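Lacey Garside
Mar 15, 2022

Spent the morning on the workbench. It gets cleared properly twice a year, once now and once in September. Posting as I go.

Rule one this time: the middle of the table stays bare. Anything that lives on it goes to an edge.

Found 7 pens, 2 of which write. The rest went in the bin.

Moved the parts trays to the shelf by the door. Neville Hebden wants them back within reach. He can have one tray.

Wiped the top down with a damp cloth and then a dry one. The old cleaner left streaks so I've stopped buying it.

Cables next. I used to coil them tight and tape them. They come out kinked and you fight them for a week. Loose loops now, no tape.

Labels took 15 minutes. Lilian Ogola asked me to put them on the plug end, where you look first. She's right, I had them halfway along the cord.

Anything with a stop button gets a spot where you can put your hand on it without reaching over something else. The yellow panel with the big red button has the corner.
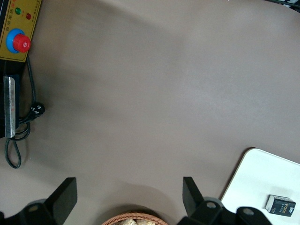
Still to do: the drawer underneath, which I haven't opened yet, and the box of adapters Barry Sowerby dropped off.

If anyone has a cable clip that sticks to a matte surface and stays stuck, tell me the name. The last pack of 8 fell off one by one.

Drawer tomorrow. Going to get lunch.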